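Nustbridge Home Support - bedrooms and laundry strand
Progress report to the Wikström Fund
2022-10-10

Period covered

This report covers the work done since our last return to the Fund in July. It deals with the bedrooms and laundry strand only. The kitchens strand is reported separately and has its own budget line.

What the grant pays for

The grant pays for home visits to households in Nustbridge and Bollo where clothes, bedding and linen have become hard to manage. The usual reasons are illness, a recent move, a new baby or a bereavement. A visit lasts 90 minutes. We sort what is in the bedroom, fold it, find a place for it and agree with the household how it will be kept up. We don't clean and we don't do repairs, although we will pass on a request for either.

The grant also pays for a small stock of storage items, bought in bulk from Enovik, and for travel between the two areas.

Visits made

We have made 78 visits in the period. Of these, 40 were first visits and the rest were returns to households already on our list. Demand in Bollo has been higher than we planned for. We had expected most referrals to come from Nustbridge, where the scheme is better known, but the Bollo health centre has been giving out our leaflet since the summer and it has made a clear difference.

Two households asked to stop after the first visit. In one case the tenant was moving away. In the other the family felt they could carry on without us, and we have left them our number.

How a visit runs

We changed the order of work in July. Before that we began with the wardrobe or cupboard, emptied it and then sorted. This meant that for most of the visit there were clothes on every surface, and if we ran short of time the room was left in a worse state than we found it. Several householders said they found this upsetting.

We now begin with the bed. It is cleared or covered, and it becomes the work surface. Clothes that are already out are folded and stacked there first. Drawers and cupboards are opened one at a time, and the next one is not touched until the contents of the last have been put away. A visit can be stopped at any point and the person can still sleep in the room that night, which was the main thing people asked us for.

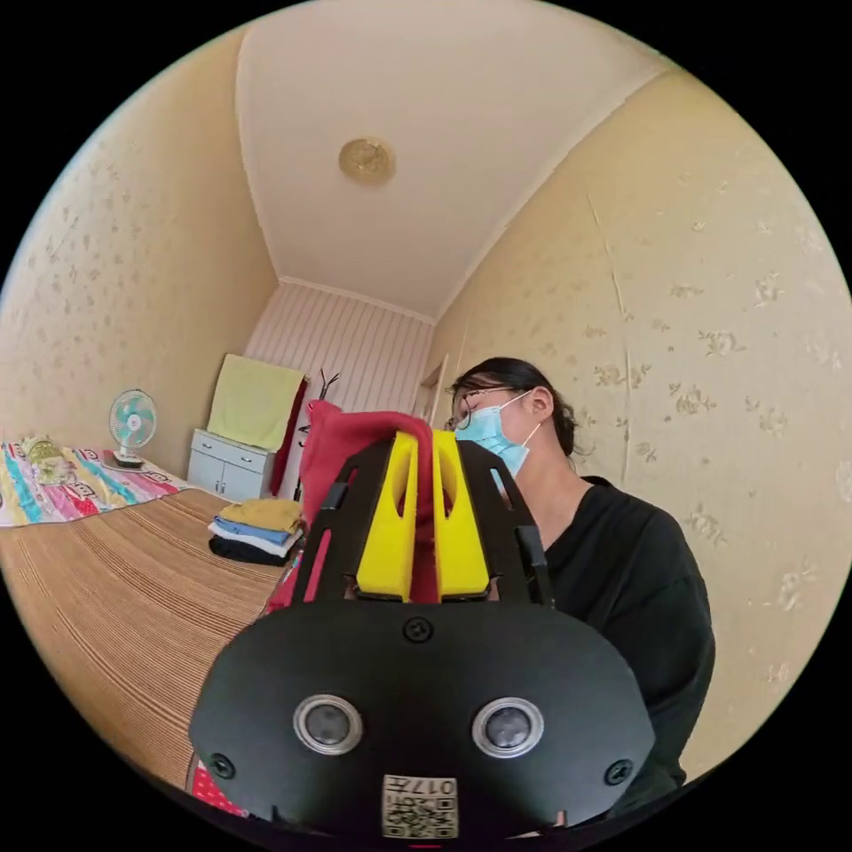

Small bedrooms have taken up most of our thinking this period. In many of them there is room for a bed, one cupboard and very little else, and a storage plan drawn up for a larger room is no use. A low unit such as the white cabinet against the striped wallpaper, with two drawers and cupboard doors below, has to hold most of what a person wears in a season. Its top soon becomes a shelf as well, and towels end up over it. We have stopped telling people to keep these tops bare. Towels need somewhere to hang, and a coat rack close to the cabinet gives heavier things a place of their own. The stack of clothes on the straw mat, with the mustard-yellow garment on top, is the kind of pile we now aim for: folded flat, a few garments high, and easy to lift in one go.

Folding

We had been using a compact fold that lets clothes stand upright in a drawer. It saves space and it looks tidy, but it takes practice, and on return visits we often found that it had been given up. People with stiff hands found it particularly hard. We have gone over to a plain flat fold for almost everything. Sleeves go in, the garment is halved and then halved again. Heavier garments go at the bottom of the stack.

The flat fold takes up more drawer space and some households have had to move a few things elsewhere as a result. Out of season clothes are the obvious choice. We think this is a fair exchange for a method that people will keep using, and the return visits so far support that. We will have a better picture after the winter, when jumpers and coats are in use and the drawers are at their fullest.

Bedding

Quilts and spare blankets remain the most awkward items. They are bulky and they are needed at short notice when the weather turns, so they can't be put out of reach. Where the household is content with it, we leave the quilt folded at one end of the bed during the day and count that as its place. Some of our earlier storage plans had quilts going on top of wardrobes. We have withdrawn that advice for anyone who would need to stand on something to reach them.

Summer bedding is the other side of the same question. A number of households use mats in place of sheets in warm weather and had nowhere to keep them once it turned cooler. A mat that rolls up can stand in a corner or lie under the bed. Fans raise the same problem, and we have asked Enovik whether they can supply a cover that fits the smaller desk models. We are waiting for a price.

Storage items

The first delivery from Enovik arrived on time and was complete. The underbed boxes have been well used. The hanging shelves have not, mainly for the reason that few of the rooms we visit have a rail strong enough to take them. We have agreed with the supplier that the unopened shelves can be exchanged for more boxes, with no charge beyond the carriage.

We have also changed the labels. The printed ones that came with the boxes were too small to read from a standing position, so we are using plain card and a thick pen.

Difficulties

Three matters should be drawn to the Fund's attention.

The first is travel. Bollo visits cost more than we budgeted - the bus service was cut back during the summer, and we have had to use a car for most of them. We expect the travel line to be overspent at year end. The storage line is underspent and would cover it. We ask for the Fund's agreement to move money between the two.

The second is unwanted clothing. Households often set aside a bag or more by the end of a visit, and we had made no arrangement for it. The charity shop in Nustbridge takes clothes in good condition but has little space and sometimes has to turn us away. Worn-out items are harder to place. We are looking at the textile bank at the council depot, and would need permission to use it as an organisation.

The third is the length of the visit. For a first visit to a family home, 90 minutes is often too short. For a return visit to a person living alone it is sometimes more than is needed. We would like to be able to vary it within the same total of hours.

Plans for the next period

We will carry on with first visits at the present rate, and will call again on every household that changed to the flat fold. Winter bedding will be the main subject of those calls. A one-page sheet on folding and stacking is in draft, in large print with simple drawings, and will be left behind after each visit. We also intend to hold 2 open sessions in Bollo, for people who would like advice but don't want a visit at home. The hall has been provisionally booked.

Decisions requested

Agreement to move the underspend on storage items to travel.
Agreement to vary the length of visits within the existing total of hours.

The expenditure statement and the list of visits by area are attached separately.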